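Laltdale Small Storage Collection

README and data card, version 2

Summary

The Laltdale Small Storage Collection is a set of still photographs and written records about small household storage: drawer boxes, lidded toolboxes, sorting trays and the surfaces on which they are kept. The collection contains 1691 catalogued entries. Each entry consists of one photograph, one short written record and a set of tags drawn from the collection's own vocabulary.

The collection is maintained by the Laltdale Household Objects Project. It is intended for people who study how small things are put away at home, including designers, catalogue editors, occupational therapists and researchers in image retrieval. Use of the collection is subject to the terms set out at the end of this document.

Scope

The collection covers storage that can be lifted by one adult and placed on a table, bench or shelf. Built-in cabinets, wardrobes and kitchen drawers are excluded, as are garage shelving and garden sheds. Soft storage, such as pencil cases and drawstring bags, was included in version 1 and has been moved to a separate listing that is not distributed with this release.

Entries are grouped into 11 categories. The largest are drawer boxes, lidded toolboxes and open trays. The smallest is stacking tins, which is under-represented and should not be used on its own for any comparison of shape or colour.

Three series names appear throughout the records:

Moda - entries in which two or more storage items of different types share one surface.
Fjeld - entries showing a single item, closed.
Gimlow - entries showing a single item, open, with the interior in view.

The series name records how an entry was planned and has no bearing on the maker of the item. Makers are not recorded unless a name can be read on the item itself.

Colour and surface vocabulary

Colour terms are plain and are assigned to each part of an item separately. A drawer box with a body of one colour and a drawer of another receives two colour tags, linked to the parts they belong to. Earlier records gave a single dominant colour for the whole item, and users reported that this made two-colour pieces difficult to find. The 91 records affected were rewritten for this release.

Surfaces and backgrounds are tagged in the same manner. Strongly patterned backgrounds have been retained on purpose. Much household storage is kept in front of wallpaper, tile or printed fabric, and a collection limited to plain grey backdrops would be of little help to anyone working with real rooms.

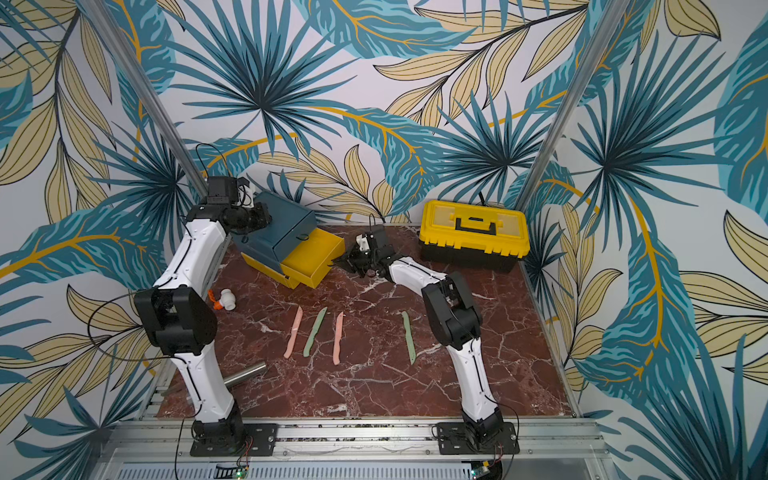
Laltdale Household Objects Project

In this Moda entry the drawer box is tagged "body: teal" and "drawer: yellow", with the drawer state given as "partly open". The recessed handle slot in the flat top is recorded under fittings. The toolbox near the back of the table carries the tags "yellow", "black" and "transparent lid", together with "carry handle" and "latches". The surface is tagged "marble, reddish-brown, veined" and the background "wallpaper, tropical leaf". Yellow occurs in both storage items and again, as mustard, in the leaf print, so the entry is also listed under "shared colour" in the index.

Record structure

Each written record contains the following fields.

Entry number: a running number, without gaps.
Series: Moda, Fjeld or Gimlow.
Category: one of the 11 storage categories. Moda entries may carry more than one.
Parts: body, drawer, lid, tray, handle, latch or divider, as applicable.
Colour: one or more terms for each part.
State: closed, partly open, open or not determined.
Surface: material and colour, where these can be judged from the photograph.
Background: plain, patterned or mixed, followed by a short phrase.
Remarks: free text, generally one sentence.

The state field describes the item as photographed. A drawer recorded as "partly open" may have been on its way in or on its way out, and the record makes no claim either way. Users who require sequences of opening and closing should look elsewhere.

Material is recorded for surfaces with some caution. Printed laminates can be difficult to tell from stone or timber in a photograph, and the surface field follows appearance. No physical samples are held.

Known limitations

Bright primary colours are over-represented among drawer boxes, and wicker and cardboard are scarce. Labels on items are seldom legible, and text recognition has not been attempted. Lighting was not standardized between locations, so colour terms should be treated as everyday names and should not be converted to measured values.

Dimensions are absent from all records. A field for height and width was considered for this release and set aside, as too few items had been measured on site.

Changes in this release

Colour terms are now recorded by part. The category "boxes, general" has been withdrawn and its entries reassigned. The spelling of all tags has been brought into line with Canadian usage, including "grey" and "colour". Duplicate photographs have been removed.

Terms of use

The collection may be used for teaching, research and internal design work. Redistribution of the full set requires written permission from the project. Individual entries may be reproduced in reports and papers, provided that the collection name and entry number are given.

Corrections to records are welcome and should quote the entry number and the field concerned. Accepted corrections are gathered and issued together each December.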